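Nutano Bin Picking Kit for Student Teams

Item 297
Sold by Zekden to schools, clubs and competition teams

The Nutano kit gives a team what it needs to run the sorting task in the Wistis student challenge: practice objects, a printed rule sheet and a set of task files. Use it with the arm and gripper your lab already has. The bin is not included.

What you get
5 practice objects in mixed shapes
2 bin layout cards
2 spare objects
Task files (download)
Rule sheet, October edition

How teams use it
One student sets out the objects from a layout card and another runs the program. The arm has to pick each object and move it to the drop area without help. Objects that end up against a wall or in a corner count the same as the rest, so most teams spend their practice time there. Score sheets are in the download.

Bin and table
Any open metal or plastic bin will do if it fits the size limits in the rule sheet. Clamp it to the table before you start. Check the full cable path by hand at low speed, including the wrist turned both ways, and leave enough slack for the last joint.
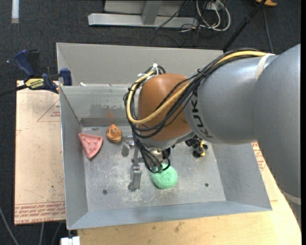 Sorting practice at the Sayegh robotics club, with a KUKA arm and a clamped metal bin.

Safety
An adult trained on the arm must be present. Keep hands out of the bin while the arm has power. Run new programs at reduced speed first.

Ordering
Kits ship in one carton. School purchase orders are accepted. For a club discount, write to Rami Jaber in school sales and include the name of your team's adult lead. Questions about the task files go to Quang Trương.

Replacement objects are sold singly. Please give the item number from the bag label when you order. Layout cards can be printed from the download at full size on plain letter paper.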